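Split Ends: How Microfiber Is Made, and Why It Wears Out

Most of the cleaning cloths sold in the United States start as two plastics that do not want to stay together. Polyester forms the bulk of the yarn and polyamide, better known as nylon, fills the gaps. The two are melted separately, pushed through the same spinneret and cooled as a single filament. In cross section the result looks like a sliced orange, with polyester wedges held apart by thin nylon walls.

At that stage the fiber is ordinary. It feels slick and absorbs poorly. The change comes after knitting, when the fabric is run through a hot alkaline bath and the wedges separate. Mills call this splitting, and it is the step most often skipped or cut short.

"An unsplit cloth and a split cloth can carry the same label," says Nasrin Mohammadi, a textile engineer at Azimi, a finishing mill in Rutgate. "You find out when you try to pick up water with it."

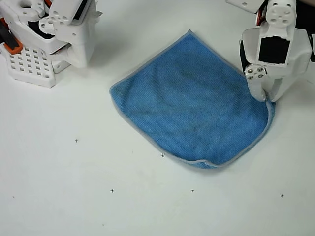 Splitting multiplies the surface area of the yarn and leaves wedge-shaped edges where a cotton fiber would be round. Water is drawn into the channels between filaments by capillary action. Fine dust is held in the same channels, and oils cling to the polyester. No detergent is needed for light soil, although most users add one.

Fabric weight is the figure buyers ask about first. It does not say much alone. A heavy cloth with a long pile holds more water but drags on glass; a light, tight weave leaves fewer streaks and fills up sooner. Edge construction matters more than the weight suggests. A hard overlocked seam can mark soft clear coat, so detailers tend to ask for a bound or laser-cut edge.

Failure is gradual. Azimi washed samples from its own line through 500 cycles and pulled pieces for microscopy every 100. The filaments did not break in large numbers. They matted, and the channels filled with residue.

"Fabric softener is the worst of it," says Euan Munro, who ran the wash trials. "It coats the wedges. After 2 or 3 loads the cloth pushes water around." Dryer heat is the next problem — polyester softens well below its melting point, and the fine edges round over. 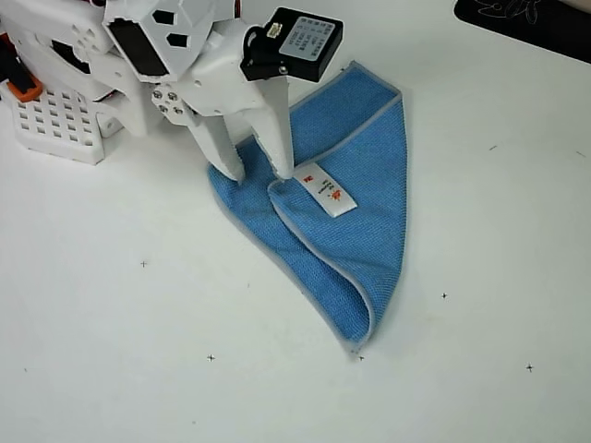

Microfiber cloth, partly folded, on a white tabletop.

Shedding is harder to manage. Every wash releases short fragments, and the first few washes release the most. Takico, which supplies cloths to hotel laundries, began prewashing its stock in September and filtering the discharge on site. Anastasia Lazaridis, the company's technical manager, says the captured lint is pressed and sent to landfill. Recycling it would mean separating the two polymers again, and the fragments are too small and too dirty for that.

Single-polymer cloths are one alternative. They can be recycled more easily, but with no nylon to split away they rely on very fine spinning, and they hold less water.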